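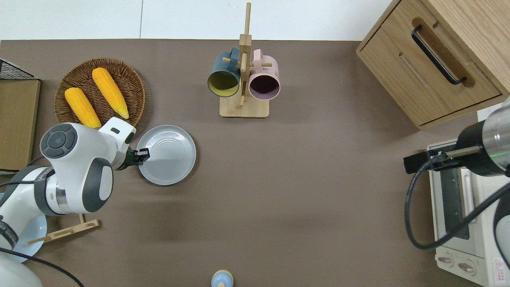
POSTMONT, April

Newsletter > Kitchen and Table > Worktop Notes
Latest | Back issues | Letters | Subscribe

Mug trees are back, if you believe the Flandis spring catalogue, which gives them a whole page and calls them "the heart of the worktop". I have my doubts. A mug tree takes up a good square of space to hold what a shelf would hold, and most of us already own a shelf.

Still, two mugs on a wooden tree, one dark teal and yellow-green inside, the other pale pink with dark purple, do look better than the same two mugs upside down by the sink. I'll give the catalogue that much. Load every peg and you have a thing that sways when you reach past it for the butter.

The plate stand I am less sure about. A pale blue plate sitting on thin wooden legs is pleasant enough, but it is one plate. The other plates have to live somewhere, and in my house they live in a stack, where they have been perfectly happy. Pavlović sell a similar stand and say it "frees the cupboard". It would need to hold a good many more plates before my cupboard noticed.

Baskets are another matter. A round wicker one will take corn cobs, onions, a lemon or the post, and it costs very little second-hand. I picked up mine for 90p at the Bratow market and have yet to see what the 30-pound version does better.

As for the toaster oven, makers like to promise it will replace the big one. Mine does toast and a small tray of chips at 200 degrees, and takes roughly twice the time it says on the box. Measure your worktop before you buy one, and leave a gap at the sides.

Readers' letters on bread bins are held over to the next issue.

Last updated: April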